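Sonntag, 5. Juli 2020

Werkstattbuch Kantinenprojekt Kusstead

Heute allein im Büro, deshalb schreibe ich etwas länger. Am Freitag war ich mit Geeta Pal noch einmal in der Küche von Kusstead, wo später der Arm an der Vorbereitung stehen soll. Dort gehen am Tag 800 Essen hinaus. Wir wollten nicht messen, nur zuhören.

Was die Leute sagen: Das Greifen und Umlegen von kleinen Sachen (Eier, Tomaten) ist langweilig, aber man kann dabei sitzen und reden. Wenn der Arm das übernimmt, bleibt für sie mehr von der schweren Arbeit, also Töpfe und Spülen. An diesen Punkt habe ich vorher nicht gedacht. Geeta hat vorgeschlagen, dass der Dienstplan zuerst geändert wird und erst danach der Arm kommt. Ich bin einverstanden, aber die Leitung in Fledville muss es noch hören.

Zweite Sorge: Wer ist schuld, wenn etwas zerdrückt wird? Im Moment steht dazu nichts im Papier. Bitte bei der nächsten Besprechung auf die Liste setzen.

Simulation: Lauf 813 mit der neuen Greifkraft gestartet, nach 64 Versuchen abgebrochen. Grund war mein Fehler, ich habe die alte Reibung in der Datei gelassen. Tùng Trương hatte mich im März schon davor gewarnt. Die Zahlen von diesem Lauf also bitte nicht benutzen.

Die Szene selbst lasse ich so, mit Buch und Schüssel auf dem Marmor. Tùng meint, eine leere Platte wäre zu leicht, und in Kusstead liegt auch immer etwas herum. Unsicher bin ich noch bei der Höhe vom Sockel. In der echten Küche ist neben der Arbeitsfläche wenig Platz, und die Köchinnen gehen dort mit vollen Blechen vorbei.

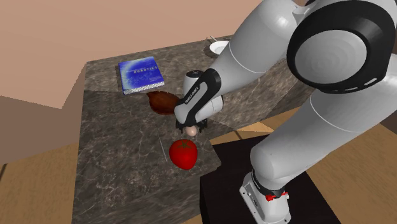
Simulation: Panda mit dem kleinen eiförmigen Objekt zwischen den Fingern, vorne die Tomate.

Offen:
- Reibung korrigieren, Lauf wiederholen
- Geeta fragen, ob 2 Personen aus der Frühschicht zum Testen zu uns kommen dürfen (in der Arbeitszeit, nicht danach)
- Sockelhöhe mit Tùng besprechen
- Stopptaste: auf welcher Seite? Die Köchinnen wollen sie links, in meiner Zeichnung ist sie rechts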